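FLIDBRIDGE FILM SOCIETY
Minutes of the programming meeting, 26 August 2024
Upstairs room, Millet Hall

Present: Leanne Mapplebeck (chair), Gaëtan Bouvier, Rosine Pruvost, Régis Picard (minutes). Eugénie Delaunay arrived during item 2 and asked for item 1 again. She got the short version.

1. Last meeting's minutes
Approved, after Gaëtan had the word "ranted" changed to "spoke." The minute-taker stands by his ears.

2. The summer season
Total admissions were 1,722 across the season. Leanne called this respectable. The heist comedy accounted for 765 of them, and Gaëtan called that something else. He feels the members have been spoiled. Rosine pointed out that the members had bought tickets, a habit she would like to encourage.

The three-hour shepherd film did less well. Those who stayed spoke highly of it, and both of them were in the room tonight.

3. November season: films about work
Leanne proposed a run of dramas about people who clean, drive, cook and carry for a living. Agreed in principle. The opening film will be Flastness, about a night-shift laundry worker who finds out her manager has been holding back everyone's pay. Eugénie saw it in the spring and thinks the first hour is as good as anything we have shown. Asked about the second hour, she repeated her remark about the first.

Gaëtan objected to the ending, in which the manager gets his comeuppance in a parking lot. He finds it too easy. Rosine has worked in hotels and said it was not nearly hard enough. Discussion went on for some time and was stopped by the chair. 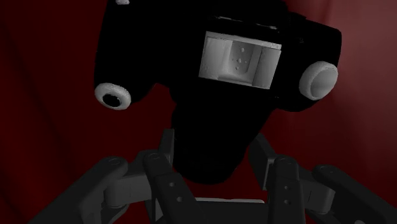
Is Flastness suitable for the Saturday matinee crowd?
It has a lot of swearing and one upsetting scene in the boiler room, so it goes in the evening slot with a warning on the listing.

Evlow was chosen for the second week. It is the one about two brothers sharing a cab license and, for most of the running time, a grudge. Régis asked that the program notes not give away which brother sells the cab. Gaëtan, who writes the notes, said the film is not about who sells the cab. He was asked to leave it out anyway.

Third week still open. Eugénie to look for something with a joke in it.

4. Money
The rights for both films come to $1,000, payable before the first showing. Agreed. Ticket price stays at $7. Gaëtan's idea of charging less for films he likes was not put to a vote.

5. Talk after the opening film
Rosine will lead it. Questions from the floor are to be questions. Leanne will hold the microphone and will not let go of it.

6. Other business
The heating upstairs has been reported again. The chairs in the back row squeak, and a member has written to say that this ruined a very quiet Danish divorce. Régis to bring oil.

Actions
Leanne: sign the rights forms.
Gaëtan: program notes, one page, no footnotes.
Eugénie: third film.
Régis: oil.

Meeting closed when the hall needed the room for tango.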